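Robots That Pick Things Up: What Visitors Can See at the Vedcombe Open Day

Each August, the Vedcombe Learning Center opens its doors to families who would like to know how robots learn to use their hands. The open day begins on Thursday at 10 a.m. Children of all ages are welcome.

What is a gripper?

A gripper is the part of a robot that does the job of a hand. Many grippers have only 2 fingers. With these, a robot can pinch an object, lift it and set it down in a new place. Some grippers are made to be held by a person. The person does the task, and a camera records how it is done. A robot can then study the recordings.

Why practice with snacks?

A snack packet is harder to hold than a wooden block. It bends, it crinkles and it may slide away. If the fingers press too hard, the food inside will break. If they press too lightly, the packet will fall. People learn this when they are very young. A robot needs a great many tries, and the Lelunura project plans to record 500 of them for packing alone.

What happens at the table?

The task sounds simple: snack packets go into an open box. The person holding the gripper must choose a packet, close the fingers on it and find a space for it in the box. Visitors are asked to stand behind the line and keep their hands off the table while work is going on.

Packets, an open box and a gripper at work:

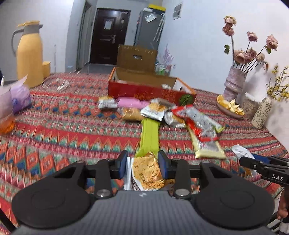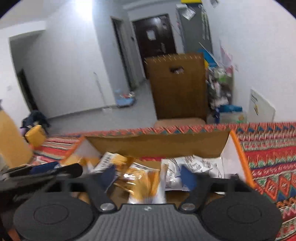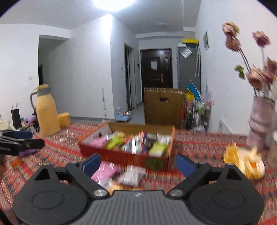 Comments

Ilel: My daughter wanted to know whether the robot gets to eat a snack when it has finished. She also asked if it could learn to pack her school lunch without squashing the bread. Is there a minimum age for trying the gripper, or may younger children have a turn with a parent helping?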